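Evening turndown robots in hotels

Evening turndown is the hotel service in which a room is made ready for the night. The curtains are drawn, lamps are set low, used cups are cleared and the bed is opened. Since the early 2020s parts of this work have been handed to mobile robots with two arms. The term "turndown robot" is used loosely, and most of the machines in use do only one or two of the tasks, most often the curtains.

Background

Turndown is usually done by a small late shift, after the main cleaning staff have gone home. The hours are awkward and the work is light but repetitive. A room attendant on a full round may close the curtains in 45 rooms, many of them with both a sheer layer and a heavy one. Reaching over deep sills and behind furniture is a known cause of sore shoulders.

Methods

A robot used for this work normally has a camera at the head and smaller ones at the wrists. It drives up to the window, finds the edge of the cloth, closes its fingers on it and moves sideways. Cloth is hard for machines to handle because it changes shape when touched. Sheer fabric is harder still, as lights outside show through it and the edge can be difficult to make out. Dark glass adds reflections of the room, which may be mistaken for real objects.

Hotels that have tried the method tend to keep to floors where every room has the same layout. Curtains on a cord or a motor do not need a robot of this kind.

The Halvorsen trial

The Halvorsen, a hotel of 200 rooms in Dudside, began a trial in April with 3 robots on two floors. The work was planned by Kernedach, a contractor that also trained the staff. Attendants on the late shift were given a tablet showing which rooms were finished and which needed a visit. Rooms where a guest was present were left to people throughout.

Effects on staff

The late shift at the Halvorsen kept its 27 posts, but the content of the job changed. Attendants spent less time at the windows and more on requests from guests, minibar checks and putting right what the robots had left half done. A new duty, called floor lead, covers charging, clearing faults and deciding when a machine should be taken off the round. It carries a slightly higher hourly rate.

Some attendants said that the tablet made the shift feel more closely watched, as each room now had a time beside it. The hotel later removed the times from the view used by supervisors. Others missed working in pairs, which had been the custom before the trial. Training was given in paid hours, though staff on short contracts were at first left out of it.
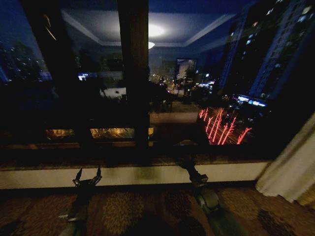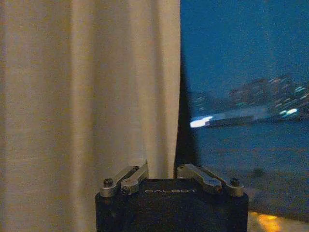
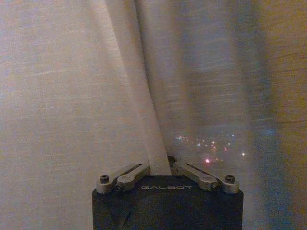
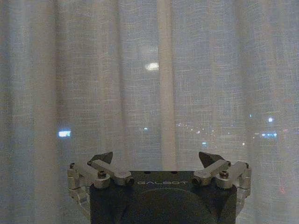 Window work after dark, from the head and wrist cameras.

Imani Baptiste has argued that accounts of this kind give too much room to the machine and too little to the rota, and that the loss of paired working mattered more to the late shift than any change in how the curtains were closed. In her view a hotel should settle who works with whom before it decides which rooms to automate.

See also

Hotel housekeeping
Lirkden method (shift planning)
Mobile manipulation
Service robot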